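Setting up a sponsorship drive in Sakard

Sakard keeps the donor and child sponsorship records for your charity in one place. Set up the drive before you send out any appeal letters. Only users with the Coordinator role can do this.

1. Sign in and open Drives, then New Drive. Type a name that donors will recognize, such as "Wikau School Meals - October".

2. Enter the target. For a drive of 3000 a month, type 3000 with no comma or currency sign.

3. Set the smallest monthly gift. The default is 300. Gifts below this amount are saved as one-time donations.

Note: The smallest gift cannot be changed after the first donor signs up.

4. Under Cover Photo, choose a picture from your library and click Apply. It will show at the top of the donor page. 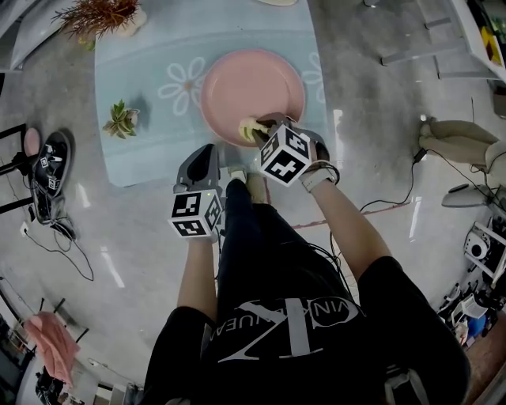
5. Assign 2 approvers. Each one must already have a Sakard login. In the sample drive these are Silvana Mendonça and Thilini Ekanayake.

6. Add the children's profiles. Use first names only, and leave the address and school fields blank on the public tab.

Caution: Anything typed on the public tab can be seen by donors as soon as the drive opens. Medical notes go on the Care tab, which only approvers can read.

7. Click Send for Approval. Both approvers get an email with a link. The drive stays in Draft until both have accepted it.

8. When the status changes to Ready, click Open Drive.

To stop a drive early, go to Drives, select it and click Close. Monthly gifts already set up will continue - cancel those one at a time from the donor's record.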